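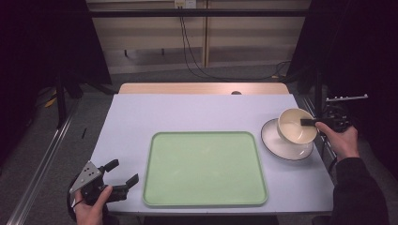 Início | Caderno | Entradas | Materiais | Arquivo | Contato

23 de abril de 2024

Bandeja verde, tigela creme, prato branco de borda escura. Entrou hoje o conjunto que eu queria testar desde fevereiro, e que diferença faz trabalhar com louça que tem cor de verdade! O verde claro separa muito bem do creme, mesmo com o lençol lavanda por baixo, que eu achava que ia apagar tudo.

A tarefa é a de sempre no Prastevlow: pôr a mesa e desfazer a mesa. Tigela em cima do prato, tigela na bandeja, prato na bandeja, tudo de volta. Parece pouca coisa, mas é nas passagens que aparecem os problemas bons. A tigela apoiada no prato pede que se pegue pela borda, e a borda da nossa é macia de olhar e chata de segurar (adorei). Anotei no Kemlow como "tigela 4", para não confundir com a rasa.

Combinação do dia: bandeja à esquerda, prato à direita, um vão estreito entre os dois. Com o vão largo demais a gente relaxa e larga a tigela em qualquer canto; com ele apertado, o cuidado volta sozinho.

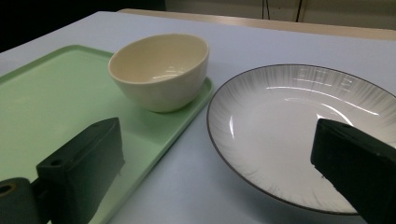

O prato merece um parágrafo. Tem uns risquinhos cinza bem finos que saem do centro para a borda, como pincelada, e um filete marrom quase preto no contorno. Lindo! E útil também, porque o filete mostra direitinho onde o prato acaba e a mesa começa. Queria mais dois iguais. Ver se o fornecedor da Jadoon ainda tem a linha, da última vez o código era 3347.

A bandeja tem a beirada baixa, levantada só um pouquinho. Gosto assim: a tigela perto do canto fica contida sem virar obstáculo.

Rodada da manhã: 18 montagens completas. Total do conjunto Tilby até agora: 242.

Pendências:
- esticar melhor o lençol, sobrou uma faixa de madeira na beira de trás
- comparar o lençol com o tampo branco, mesma louça, mesma ordem
- testar a bandeja na vertical, encostada no prato
- separar pano macio para guardar o prato sem arranhar o filete

Amanhã começo pela tigela já na bandeja e vou de trás para a frente. Se alguém for usar a mesa antes, deixem a louça na prateleira de baixo, por favor.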